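May 22, 2026

Drove over to Trunstead after work for the last home match of the season, against Usbridge. Kickoff was at 7:30. I left at quarter past six because the ring road has been down to one lane since January, but the lights were all with me and I was in the gravel lot behind the feed store before seven. Parking is still $2, cash, in a coffee can.

The seats were in the north stand, row F, same as last year. They have replaced the benches on that side with folding seats, and the new ones are harder than the old ones. The knees of the row behind come right into your back. From there you see the near corner flag well and the far goal not so well. I would pick the middle block next time if it's the same price.

The announcer gave the gate as 3,000, which must be close to full. The Usbridge end had a drum and kept it up all evening. The clouds had been low all day but it stayed dry, and by halftime it was cool enough for the jacket.

The first half was poor. Trunstead played long balls up the left and lost nearly all of them. Usbridge had the better of midfield and scored after 12 minutes from a free kick that went in off somebody's shoulder. I didn't see whose. After that they sat back, which is how they played the last time I saw them. The Trunstead keeper made one very good save low to his right just before the break.

At halftime I went down for a sausage and stood in line for most of the interval. They ran out of rolls while I was in line, so it came on a paper plate with bread. The coffee was fine. I missed the restart and came back up the steps to find that Trunstead had changed to three at the back and brought on the tall forward. It made a difference right away. They started winning the headers, and the winger on the right finally got some room.

The equalizer came from a corner. The ball was cleared to the edge of the box, hit back in low through a lot of legs, and ended up in the side of the net. People behind me thought there was a handball in it. The referee didn't, and the assistant on our side kept his flag down. The last ten minutes were all Trunstead, with one shot off the bar and one wild one that went over the fence into the allotments. It finished 1-1. A draw was fair over the whole match, though Usbridge won't have liked the second half.

The players did a lap afterward and threw a few shirts into the crowd. I left by the side gate, and it took longer to get out of the lot than it had taken to drive there. Two lines of cars were trying to merge at the feed store and neither was letting the other in. Home at twenty past ten. Ate cold rice standing up, put the scarf in the wash, and wrote this.

Still have to decide on the season ticket. Nasten Park (I still say Nasten, whatever the sign says now) wants $200 for the north stand if you renew early. I made it to most of the home matches this year, so it would pay for itself. The seats are the only thing against it.
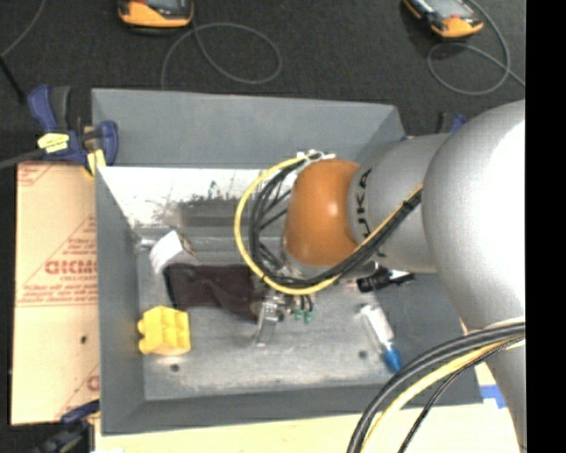

Bilyk: It was a handball, I was in the south stand level with it and his arm was well out. But you're right about three at the back, they should have started that way. The south stand still has the old benches, so come over to our side before you renew.

I may try it for a preseason match. The sun is in your eyes over there until eight or so, but that only matters in summer.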